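Trilunden > Articles > Working Practice > Interviews

Last updated 11 November 2018

Articles Guides Archive Contact

Keeping meeting minutes that can be used later

Vimala Raju has taken minutes for a living since she left college. She now trains clerks at Hegyi, a records office in Liltthorpe, and maintains its minute archive, which holds 2,637 sets. Of those, 2,445 have been indexed. The remainder are handwritten and are being worked through at a rate she describes as "slow and likely to stay slow."

Her view of minutes is narrow. They record what was decided, who will do it and by when. "A transcript is a different document with a different use," she says. "If you need one, order one. Minutes that try to be both run to 10 pages and get read by the person who typed them."

Before the meeting

Most of the work, by her account, is done in advance. She copies the agenda into a blank document, gives each item a number and leaves three lines under it: decision, owner, date. The numbers match the agenda exactly, including any item that is later dropped. A dropped item keeps its number and is marked "not taken."

She also asks the chair for the names of those expected. "I write the list out with initials. Two people with the same initials is a problem you want to find the day before." When it happens, she uses three letters for one of them and keeps to that for as long as the group meets.

Her clerks are told to sit where they can see the chair's face and hear the far end of the table. Laptop or paper is left to them. Raju uses paper and types up the same afternoon.
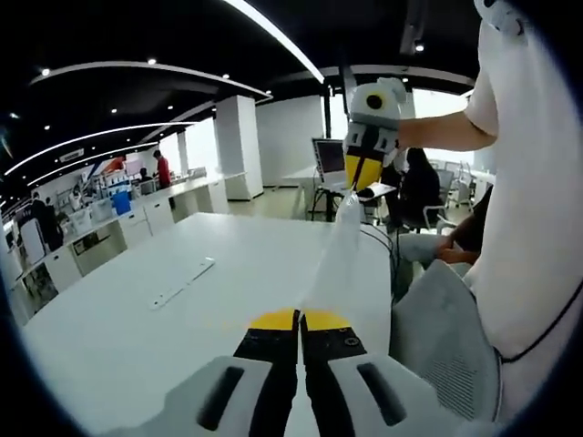 During the meeting

The hardest habit to teach is interruption. A clerk who has not understood a decision has to say so before the next item starts. Raju gives trainees one fixed sentence for this: "Can I read back what I have?" In the first weeks they are required to use it at least once per meeting, needed or not.

"People agree to things in a very loose way," she says. "Somebody says 'let's look at that in January' and everyone nods. Look at what, and who is looking? If I read it back, they will usually correct me, and the correction is the decision."

She does not record who argued for what unless a member asks for it. Figures are the exception. Any amount, percentage or count spoken aloud goes into the notes with the speaker's initials, even when it seems unimportant, and is checked against the papers afterward.

Verbs are kept to a short list – agreed, noted, deferred, declined. "Discussed" is not allowed on its own. An item with no outcome is entered as "noted, no action."

Afterward

Draft minutes go to the chair within one working day and to members the day after. Corrections are accepted in writing only. Narayanan Thevar, who chairs the property group at Favden and has worked with clerks trained by Raju, found the rule strict at first. "I was used to ringing up and having a line changed," he says. "Now I have to put down what I think was wrong. Half the time I read the draft again and leave it alone."

Approved minutes are never edited. If an error turns up later, it is corrected in the minutes of the next meeting, with the item number, and a cross-reference is added to the index entry for the original.

File names follow one pattern: group, year, month, day, version. Raju has seen 73 variants of the word "final" in file names across the archive, among them "final final" and "final use this." All have been renamed.

Asked what she would change about her own early work, she mentions the index. For her first few years she indexed by date alone. "Nobody remembers when a thing was decided. They remember it was to do with the roof." Those entries are being redone by subject, starting with leases and repairs.

Previous Next All interviews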